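Ruscombe Open Day

The Ruscombe Open Day is a public demonstration of household robotics held each May at the Ruscombe works of Dralus, a maker of gripping tools and arm controllers. It covers the collection of handling data in furnished rooms and the use of that data in training robot arms.

History

The event began as a closed visit for suppliers and was opened to the public after Dralus moved its test rooms to the ground floor. An account of the program was published on August 13, 2020. The site has 8 furnished rooms, among them a kitchen, a laundry and several bedrooms. The building was formerly a carpet warehouse, and its loading bay serves as the visitor entrance.

Format

Visitors are admitted in groups of 10. Each tour starts with a talk on Nuvach, the software that sorts and checks recordings, and ends at a fixed arm that repeats a folding task. Attendance over the life of the event has reached 3,000.

Hand-held demonstration

The bedroom session uses hand-held grippers in place of a robot arm. An operator guides the tool by hand among clothes and bedding - soft goods are treated as a separate class of task - and the motion is later converted into commands for a machine.
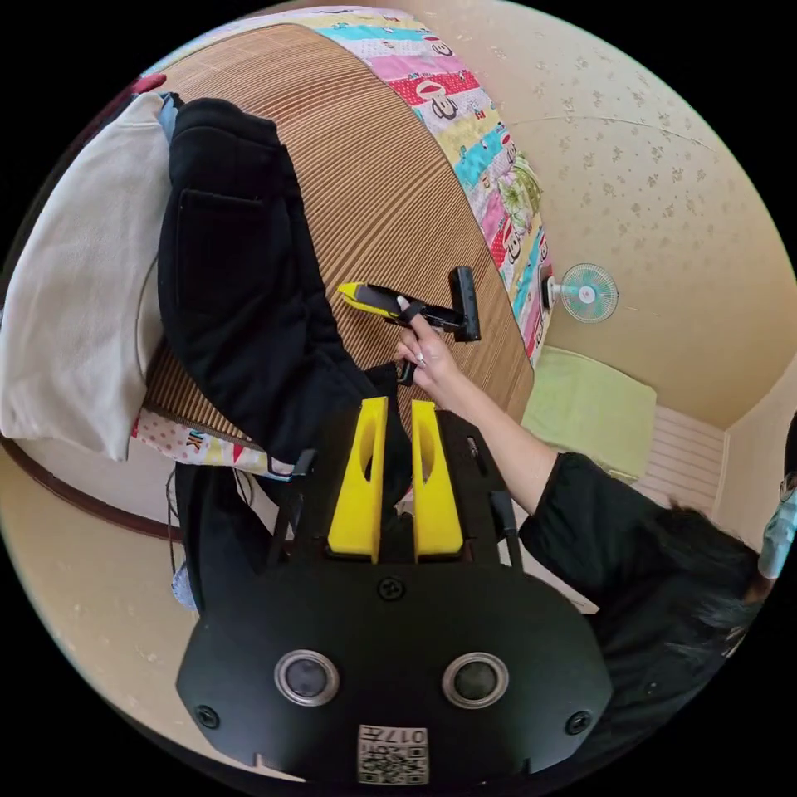 A hand-held gripper with yellow fingers and a second hand-held device with a yellow-tipped end at a bed covered with a woven bamboo-strip mat.

Related events

A shorter session, known as Ma, is run for schools. It lasts 2 hours and omits the talk on software.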